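Cletari @cletari
Today I went to the open day of the Jeon workshop in Prernthorpe. I promised some of you that I would write down my impressions, so I do it now on the train back to Kokness, while I still remember. It will be several posts, please be patient.

Cletari @cletari
First, how I came there. I saw a paper notice in the library in April and I wrote to them to ask if a person without any technical education may come. They answered the same evening: yes, of course, and please wear comfortable shoes. The visit is free, but you must reserve a place.

Cletari @cletari
The building is behind the old bus garage and it is not easy to find. The sign on the street is very small. I walked past it two times. If you go, look for the blue gate and ring the lower bell. The upper bell belongs to a dentist.

Cletari @cletari
We began with tea and a short talk. The subject of the talk was how a machine can learn work of the hands. I expected many formulas, but there were none. The speaker explained that a person does the task many times with a gripper in each hand, and all of it is recorded. Later a program studies the recordings.

Cletari @cletari
I wrote down one number from the talk. For the table tasks they have already 4,000 recordings. It seemed very much to me. The speaker said that for this kind of learning it is rather a modest quantity, and that they hope to have more before winter.

Cletari @cletari
After the tea we went to see the table work. I share three pictures from it.

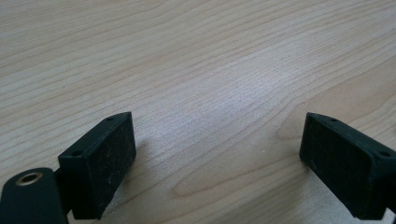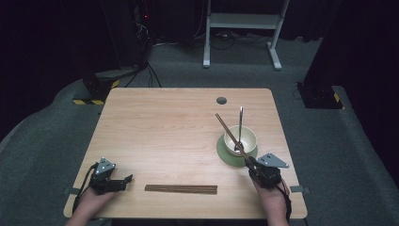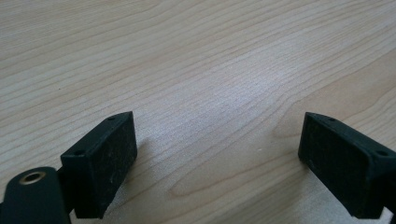
Table work at the Jeon open day, Prernthorpe. First and third: the fingers of a gripper from near. Second: both grippers at the table, with a chopstick in the right one.

Cletari @cletari
What I like in the second one is the chopstick. I have eaten with chopsticks since I was a student and I never thought about what my fingers do. With a gripper you have only two flat fingers, they open and they close, and that is everything. You must plan from which side you come.

Cletari @cletari
Look also at the small holes on top of the black finger blocks. I asked if the fingers can be changed and the answer was yes. They keep several pairs in a drawer and change them when the surface becomes too smooth. I did not ask how often, and now I am sorry about it.

Cletari @cletari
Visitors were allowed to try a practice pair in the next room. I tried to lift a teaspoon. The gripper is heavier than I imagined and my wrist was tired very soon. At the third attempt I had the spoon in the air, and then I turned my hand a little and it fell on the floor. A boy beside me did it at once. He was maybe nine years old.

Cletari @cletari
An older visitor asked why they do not use a glove, because a hand is much better than two fingers. I thought it was a good question. The reply: the robot which they want to teach also has two fingers, so it is more useful to show it movements that it can repeat. After this explanation I understood the whole afternoon better.

Cletari @cletari
I asked my own question too, although I was nervous about my English. I wanted to know what happens with the recordings where the person makes a mistake. They keep them, but in a separate list. From one series of 524 recordings, 134 went to this list. I was glad to hear such a plain answer.

Cletari @cletari
One criticism, and I wrote it also on their feedback paper. The group was too large for the small corridor between the rooms. Those who stood at the back could not hear the explanations and had to ask again. Two smaller groups would be better, even if each has less time.

Cletari @cletari
For those who asked about access: there is one step at the gate and no steps inside. The toilet is on the ground floor. The last bus to the station goes at ten past six and it does not wait, so leave the workshop before the final questions if you need it. I had to run the last 800 metres because I started from the wrong stop.

Cletari @cletari
The next open day will be in autumn, they do not know the date yet. I will put it here when I receive their letter. My train is arriving in Kokness now, so I will answer your questions after supper.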